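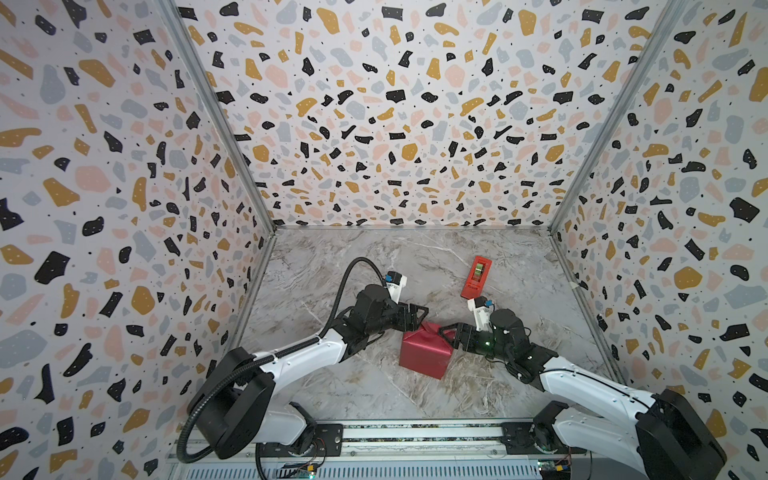

What's in this dataset?

Terrazzo floors, mostly the old ones, with a row for each floor I've stood on and written notes about. There are 126 rows right now, covering entryways, stairwells, a couple of bakeries, one swimming pool lobby and more school corridors than I ever planned on.

Hi! I'm Kelly Macedo and I keep this list. It started as a notebook, then turned into a spreadsheet, and then Rima Haddad talked me into cleaning it up so other people could use it (she was tired of me emailing her screenshots). The version you've got is the one from November 5, 2022. If you have an older copy, toss it, the color columns were a mess.

Files

floors.csv is the main table, one floor per row.
chips.csv has the chip colors, so one floor can have several rows in there.
sources.csv says where I got the date for each floor, if I have one.
notes.txt is me rambling. Read it if you like that sort of thing, there's a long bit in there on brass strips.

Columns in floors.csv

floor_id: a plain number. Gaps are floors I removed, usually when I found out I'd written up the same hallway twice from opposite ends.
town: spelled the way the town spells it.
building_type: school, shop, house, station, clinic, other.
poured: poured in place, tile, or unsure. Please take "unsure" seriously! Old tile with tight joints fooled me plenty of times, and if I couldn't find a joint or a strip I was happy with, I left it as unsure.
decade: when the floor went in, not when the building did. Blank means I don't know.
ground: the color of the stuff between the chips. I use white, cream, gray, green, red, black and other.
chip_size: small, medium, large or mixed. I go by the biggest chips you see a lot of, so a single whopper in a field of crumbs is still small.
strips: brass, zinc, plastic, none.
repairs: yes or no, and then a few words in repair_note. My favorite column. A patch in a terrazzo floor tells you so much about who was in charge that year.

How I log a floor

I go in, ask at the desk, and get down on my knees with a flashlight. I pick a spot by the wall where feet haven't worn the polish off, and compare the ground color with a set of paint cards I carry around. Then I do the same thing in the middle of the room and write both down if they don't agree. The whole thing takes me as long as a coffee, longer if somebody wants to tell me about their grandmother's kitchen, and I'm always up for that.

Jeferson Caldeira did the floors in the south of the list and he's much pickier than me on chip sizes. So if his "medium" looks like my "large", well, it probably is. The logged_by column tells you which of us to blame.

Where the dates come from

Building permits first, then invoices, then people's memories. The best stash by far was a box of order books from Guimarães, a small floor firm that closed years ago. Elfriede Kettler had kept it in her garage and let me sit out there for 3 afternoons with a space heater. The handwriting is awful, and one clerk wrote his sevens exactly like his ones. Anything I had to guess at is marked "shaky" in sources.csv.

Things to watch out for

No walls, no countertops, no terrazzo-print anything. I get asked a lot, and I do like the prints (my shower curtain is one), but this is a list of floors you can walk on.
Schools are overrepresented. They let me in and banks don't.
Color names are from my eyes under whatever light the hallway had. Don't try to match a repair mix from them.
Private houses only have the town, no street. Please don't try to work out which house it is.
Anything newer than 2000 is thin on the ground. I just haven't gotten to those yet.

Using it

Do what you want with it, school projects, maps, a quilt, whatever. Saimi Kauppinen made a map with it and found two towns I'd put in the wrong county, both fixed now. If you publish something, put my name and the version date in there somewhere.

Still to do

Split "other" in the ground column, it's getting silly.
Go back to Wirnell and redo the clinic stairs, the lights were out on the second landing.
Type up the last of the order books.
Ask Jeferson about floor 88 again.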